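3.2 What people mean by "clean enough"

I went into this part of the study thinking the interviews would be the easy bit. We had 141 households in Brirnmont signed up, a short list of questions, and a plan to be done by November. Then I asked the first person on my list how often she cleaned her floors, and she talked for forty minutes (I loved every second of it, but it wrecked my schedule).

What struck me, and what Melaniia Kovalchuk had warned me about from her own work in Manitz, is that people don't answer this question with a number. They answer with a trigger. Guests are coming. The baby has started crawling. Something crunched underfoot. I ended up throwing out our frequency scale after the first round and coding for triggers instead, which gave us 2,417 usable statements across all the interviews. Jabari Mabula and I coded them separately and then argued over the leftovers, mostly at my kitchen table.

Floor material came up far more than I'd planned for! People with carpet talked about smell and stains. People with stone or tile talked about crumbs, hair and the small stuff that ends up on the ground, and plenty of them told me that a veined or speckled pattern lets them put off sweeping for another day or two (Figure 4). 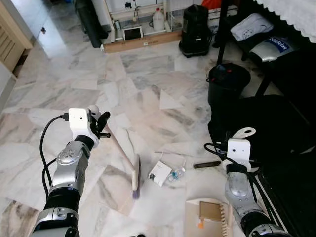

Figure 4. Gray and white veined marble tile with small items on it and a long-handled floor brush.

One man called his tile "forgiving," and I've borrowed the word as a code name. Forgiving floors showed up in statements about delay, and also in statements about guilt, usually from the same person a minute later. "I know it's there even if I can't see it" is how one of our older participants put it.

I should say that Aldo Zanetti reads these same statements differently. He thinks the guilt comes from how people were raised and that the floor is just where it lands. He may well be right, and our questions about childhood chores were too thin to settle it. I come back to that in Section 5, along with the trouble we had coding answers from shared apartments.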